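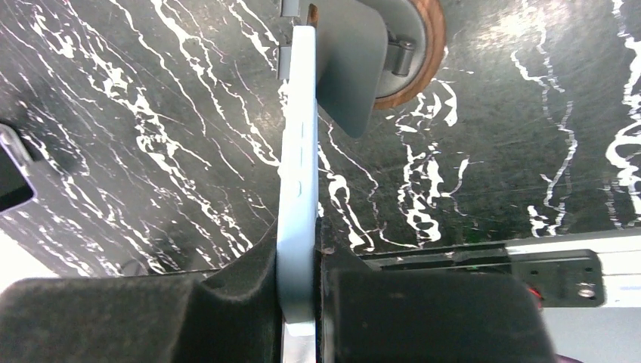
Why is the sky blue in the day but orange in the evening?
Sunlight is a mix of many colors, and the air sends the blue part in all directions, so blue comes to our eyes from every side. In the evening the light must cross much more air, and most of its blue is lost on the way to us.

Science for Kids > Sky and Weather > Colors of the Sky

By Zoi Stergiou
Nov 4, 2020

When I was a small girl I believed that the sky was a painted ceiling, and that somebody had to paint it again every night. My grandfather told me it was air. I did not believe him, for the air in our kitchen had no color at all. It took me many years to understand that we were both a little bit right to be puzzled.

Light is a mix

The light of the sun looks white or a little yellow. Inside it there are all the colors of the rainbow: red, orange, yellow, green, blue and violet. You can see them when the sun shines through drops of rain. The drops bend each color by a different amount, and the colors come out side by side.

Light travels in waves, a little like the waves on a lake. Red light has long waves. Blue light has shorter waves, and violet has the shortest of the colors we can see. All of them are much too small to see as waves, even with a magnifying glass.

What the air does

Air is made of very tiny pieces called molecules. When sunlight comes into the air it meets these molecules. The long red waves mostly go straight on. The short blue waves are much more often pushed to the side, then to another side, and then again. Scientists call this scattering.

Imagine you throw a bag of dry peas on a floor full of pebbles. The peas jump away in every direction, and you find them under the chairs for a week. Blue light does something similar in the sky. When you look up, in any direction, some of this scattered blue light is coming down into your eyes.

In the kitchen there is too little air for you to notice this. You need many miles of it. This is also why mountains far away look blue, even when they are covered with green trees. Between you and the mountain there is a lot of air, and it adds its own blue to what you see.

Why not violet?

A boy named Wilmer Alvarado wrote to me with this question, and it is a very good one. If short waves are scattered the most, the sky should be violet! There are two reasons why we do not see it so. The sun sends us less violet light than blue light, and our eyes are weaker at seeing violet.

The evening sky

At noon the sun is high and its light comes down to us by a short road through the air. In the evening the sun is low, and the light comes from the side, through a much longer piece of air. On this long road the blue is scattered away before it arrives. Orange and red are left, and they color the clouds also.

Try it at home

You need a clear glass of water, a small flashlight and a little milk. Ask an adult before you begin.

1. Fill the glass with water and put it on a table in a dark room.
2. Add a few drops of milk and stir.
3. Shine the flashlight through the glass from one side.
4. Look at the glass from the front. The water should look a little blue.
5. Now look from the side opposite the flashlight, through the water. The light should look more yellow or orange.

If you see nothing special, add one more drop of milk. Too much milk makes everything white, and then you must start again with fresh water. A tall glass is easier than a short one.

Please remember that you must never look straight at the sun, also not in the evening when it seems weak. Look at the sky on the other side. Sometimes it becomes pink there too.

Contact us | © 2020 Ketach Science Pages | Back to top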